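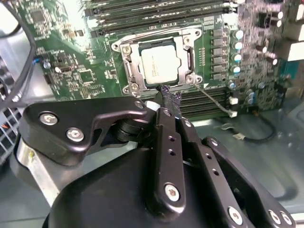 Processor seated in the socket, retention plate open.

Blocked north door at Stikarthorpe -- is it even a door?
Forum: Parish Churches > Walls, Windows and Odd Holes

plinthcourse
Spent an afternoon at Stikarthorpe church in October and came away annoyed, so I am sharing it. The leaflet on the table by the font says the filled-in arch in the north wall of the nave is a "Devil's Door," left open at baptisms so the evil spirit could get out. It says this with total confidence and in italics.

I went outside and looked. The arch is low, pointed, and filled with the same brown ironstone as the wall, only in smaller pieces. There is no step, no worn sill and no sign of a path. The hood mold has a head at one end and a lump at the other that may once have been a head. The sill, if it is one, sits 2 feet above the grass, and the ground on that side has surely come up over the centuries and not gone down. So your evil spirit had a bit of a jump.

My guess is a tomb recess that somebody opened to the outside and later regretted. Has anyone seen it from the inside? There is a cupboard in the way. It is a very large cupboard and it contains flower vases.

tympanum_tim
It's a door. Every church in that valley has opposed north and south doors and Stikarthorpe has a south door exactly across from your arch. Processions went out one and in the other. When the processions stopped, the north door became a draft with hinges and got filled up.

The Devil business is Victorian, or at least I have never been shown a scrap of it older than that. I have asked for scraps on this forum before and been sent a link to a pub.

plinthcourse
The pub link was me and I stand by the pub.

I take the point about the south door but "exactly across" is generous. It's a good bay off.

tympanum_tim
It is off by half a bay. I have the plan.

plinthcourse
You have the plan in the Kwan guide, which also shows the tower on the wrong end.

Diễm Tôn
The Kwan guide corrected the tower in the second edition, to be fair to it. The north wall is still drawn as one straight line with no openings at all, so I don't think it helps either of you.

I'd look at the jambs. If it was a door there should be a rebate, or pintle holes where the hinges hung, or at least patches where the pintles were cut out. If it was a recess there won't be. At Fevcombe the north door was filled in so neatly that the rebate is the only thing left to see, and people still walk past it to photograph the yew.

gable_end
Also look for a drawbar socket on the inside face. Deep square hole in the jamb, usually on one side only. Moving the cupboard would settle this in ten minutes.

plinthcourse
The cupboard has been screwed to the wall. I did try. A lady who was polishing the lectern asked if I was from the insurance.

gable_end
And what did you say?

plinthcourse
I said no and she lost interest.

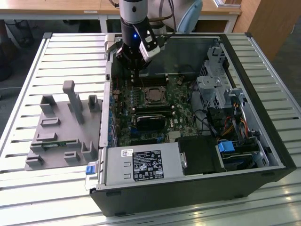
Dell tower on its side, panel off, CPU socket empty.

tympanum_tim
Going back to the height of the sill. You're assuming the bottom of the blocking is the bottom of the opening. If the wall was refaced below that point (and the lower courses on the north side of Stikarthorpe are a different color, which you can see from the road) then the real threshold could be hidden behind the new stone. The arch tells you where the top was. It doesn't tell you much about the bottom.

plinthcourse
That's annoyingly good. I did notice the color change and put it down to splash from the gutter.

However! If you bring the bottom down 2 feet you get an opening taller than the south door, for a side that faces a ditch. Who gives the ditch the better door?

Diễm Tôn
The ditch may be later. On the old estate map the village is drawn on the north side of the church, and the south side is shown as pasture. I can't tell you how far to trust the map, as it also has a sea serpent in the mill pond, but houses on the north would explain a good big north door. Then the houses moved or died out, the manor took over the south side, and everyone came in past the manor's railings ever after.

hassock
Zekley has the same thing and there it's definitely a door. My grandmother was told as a child never to touch the wall there, which I suppose is the Devil again. More likely the plaster was coming off.

tympanum_tim
Zekley was a door until somebody put a stove in it. You can still see the scorch on the arch. I would not use Zekley as evidence of anything except stoves.

hassock
Rude about Zekley as usual.

gable_end
Did nobody write it up? There was a local society paper on blocked openings, the one with the green cover.

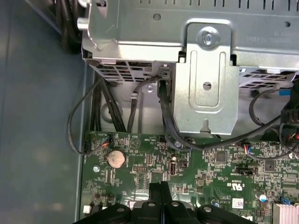
Sirkka Saarela

I wrote the one with the green cover, so I had better own up. It runs to 3000 words and Stikarthorpe gets two sentences, one of which is a complaint about the weather.

My notes are better than the paper. I saw the inside of that wall before the cupboard went up, when the plaster was off for damp. The east jamb has a rebate. The west jamb has been rebuilt in brick and tells you nothing whatever. I could find no drawbar socket, but the place where it ought to be on the west side is brick, see above. So there was something that opened and shut, and I would call that a door. What I would not do is call it a procession door with Tim's cheerfulness. The rebate is cut rather roughly across the molding, as if the door was hung by someone who came along later than the arch and did not much care for it.

In other words plinthcourse may be partly right as well. An arch made for one purpose and a door fitted for another would suit what I saw. I have never managed to prove the first purpose. I dug about in the accounts and found 10 shillings paid for "stoping the dore," with no mention of which one, and the priest's door in the chancel was stopped too.

tympanum_tim
"Stoping the dore" is a door, though. I'm having that.

plinthcourse
You're having the chancel's door. Sirkka just said so.

Sirkka Saarela
I said I don't know which. You may each have half of it, 5 shillings apiece.

Diễm Tôn
Could the head on the hood mold date the arch? The surviving one, not the lump.

Sirkka Saarela
It has a wimple, or else a bandage. I changed my mind 3 times on the ladder. If it's a wimple I'd be happy with early fourteenth century for the arch. The lump I leave to braver people.

hassock
Does the leaflet need changing then?

plinthcourse
I wrote to the address on the back. They replied very politely that visitors like the Devil and that the leaflets have already been printed.

gable_end
How many are left?

plinthcourse
There was a box of them in the cupboard, behind the vases.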